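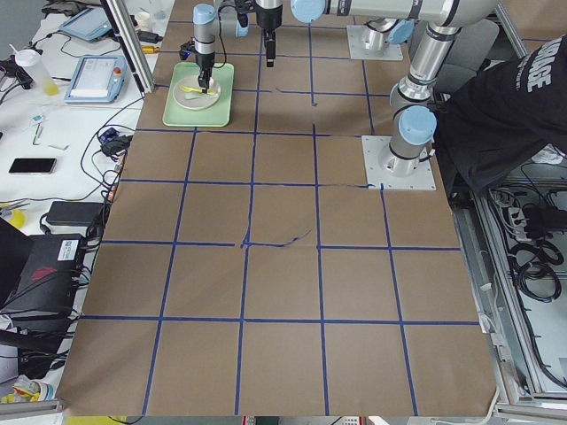 Table with brown paper and blue tape grid.

Faluvness Allotment Association
Minutes of the Winter General Meeting, January 2, 2009

Chair: Obadia Mbwambo
Present: 23 members, and one dog, not entitled to vote
Apologies: plots 4, 9 and 31. Plot 12 sent no apology and has not sent one since spring.

1. Minutes of the last meeting
Approved, after the word "shouted" in item 6 was changed to "said with feeling."

2. Water
The chair reported that the Dresta side standpipe froze again over the holiday. Lagging had been bought in the fall. Asked where the lagging was, the chair said it was in the shed, where it had kept the shed floor very warm. Plots 7 and 8 will fit it before the next hard frost. A member asked how they would know when the next hard frost was. Left with plots 7 and 8.

3. Money
The balance stands at $492. The quote for gravel on the Mfinanga path is $400. Several members did the subtraction out loud. It was proposed that half the path be done for $200, and a long discussion followed as to which half. Members with plots at the top favored the top half. Members with plots at the bottom took a different view. Vote: 11 for the top, 11 for the bottom, one abstention from plot 19, who walks in by the other gate and said so. The chair declined to use his casting vote, having to live here. Deferred to February.

4. Bonfires
Reminder that fires are permitted after dusk only and that a sofa is not garden waste. No names were mentioned. Plot 22 said he felt he was being looked at.

5. Posside Cup
The judges' report on last season's show was read. First prize for leeks was upheld. The complaint that the winning leeks had been grown on somebody else's plot was heard for the third time and noted for the third time. For this year, the onion class will be split into "large" and "dressed." The motion to add a class for ugliest carrot passed easily, with more enthusiasm than anything else this evening.

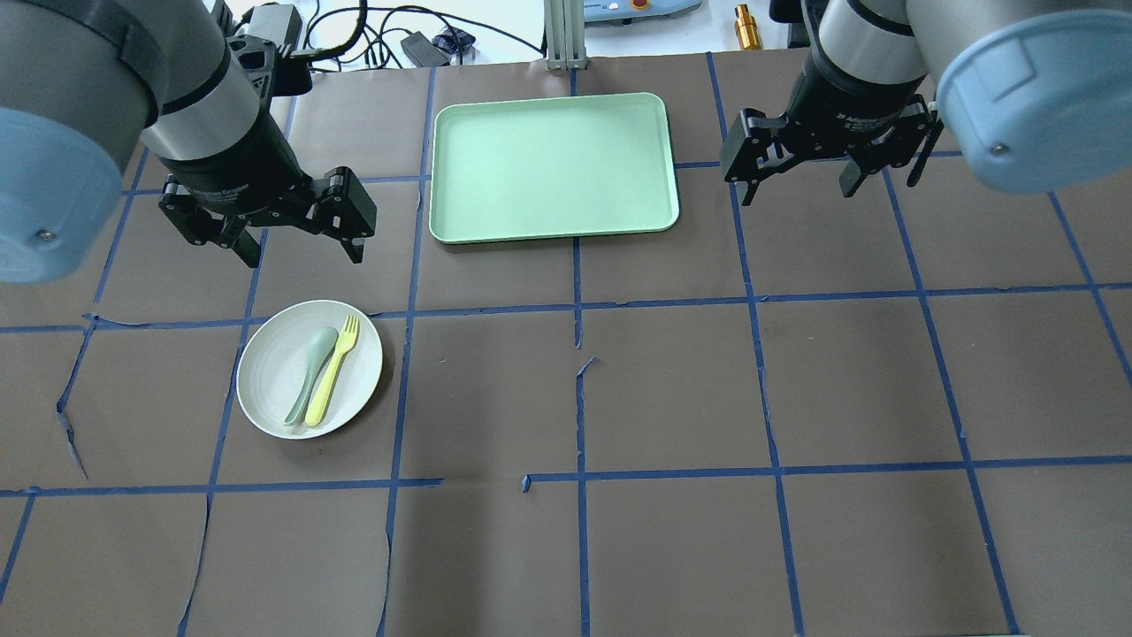
Taped table, with green tray at the top.

6. Sheds
Plot 15 asked for permission to put up a second shed. The rules allow one. Plot 15 argued that the new structure would be a "tool porch." The secretary asked whether it would have a door. It would. A roof? Also yes. Permission refused. Plot 15 asked that the minutes record his disappointment, and they do.

7. Waiting list
Two plots are likely to come free this spring. Letters to go out to the next names on the list once somebody finds the list. It was last seen in the seed cupboard.

8. Any other business
Manure delivery is expected in February. Please do not let the driver leave it across the gate, as last year.
The flask left behind after the fall cleanup is still unclaimed. It has been opened once and will not be opened again.
Plot 3 wished everybody a happy new year. Carried without a vote.

Actions
Lagging: plots 7 and 8
Second gravel quote: chair
Finding the list: secretary
Wording of the carrot class: plots 5 and 16, who are to stop when it fits on one line

Next meeting in February, same room. Bring a chair if you have views about the chairs.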